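Re: [altby-residents] Laundry room: switch to Skivau card system?

Samina Soomro wrote:
> Hi all, I've had the quote back from Skivau. They would replace
> the coin boxes on the washers and dryers with a card reader, and
> we'd each get a card to load up online. The installation is $2576
> for the building and then $244 a year for what they call the
> service plan. The rep told me most buildings make it back in
> 2 years through "reduced cash handling". Honditz can't give us
> a price before January so I'd like to go ahead with this one if
> there are no objections. Thoughts?

Samina, thanks for chasing this up, I know these firms are slow to answer. I do have an objection, or at least a pile of questions, and I'd rather ask them now than after we've signed.

First, the 2 years. Where does that number come from? Reduced cash handling means somebody is currently being paid to handle cash. In our building that somebody is Ouellet's driver, who empties the boxes on his regular round, and as far as I know we've never seen a separate charge for it. If we don't pay for it now, we can't save it later. I'd like the rep to show the sums using our building's numbers and leave the "most buildings" part out of it.

Second, the service plan. Does $244 cover a broken reader, or does it cover a phone number we can ring about a broken reader? My sister's old place had a card system from another outfit and the plan turned out to exclude parts, labour and "user damage", and every fault they ever had got put down to user damage. I'm not saying Skivau does the same. I'm saying I haven't seen the contract, and I'd want to read it before I voted for it.

Third, what happens to the money left on a card when a tenant moves out? We have a fair bit of turnover on the lower floors. Ten dollars stranded here and there adds up to a nice little sum for whoever is holding it, and I'd bet it isn't us. 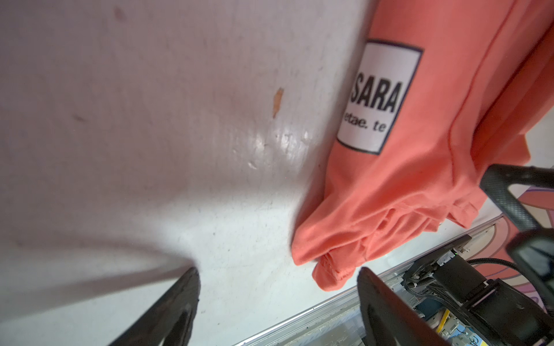 The brochure also makes a lot of the "gentle cycle sensor", which comes with the premium reader and is supposed to pick the right temperature for you. I don't believe a word of it. A card reader knows how much you've paid and that's the end of its knowledge. It can't tell a salmon-orange t-shirt like that folded one from a load of white sheets, and it certainly won't stop the two going in together. People will go on sorting their colours, or not sorting them, the way they always have. If the premium reader is part of the $2576, I'd ask what the price is without it.

I'm also not keen on loading the cards online only. At least 3 households on my floor don't do their banking that way and don't want to start. The rep will say there's an app. There's always an app. Can they put cash on a card somewhere in the building, yes or no?

As for Honditz, I don't see the harm in waiting until January. The coin boxes work. The left-hand dryer eats the odd quarter, but it has done that for as long as I've lived here and a thump on the side usually sorts it. A second quote costs us nothing, and it might make Skivau sharpen their pencil on the first one. When a rep tells you a price is only good to the end of the month, in my experience it's still good the month after.

Could you forward the full quote to the list, including whatever is in the small print at the back? I'm happy to go through it and write up the bits that look odd to me. I'm home most evenings after 7 if anybody wants to go over it in person.

Until then please count me as a no.

Third floor, end of the hall

Contact the list owner | Copyright Altby Residents' List | Back to top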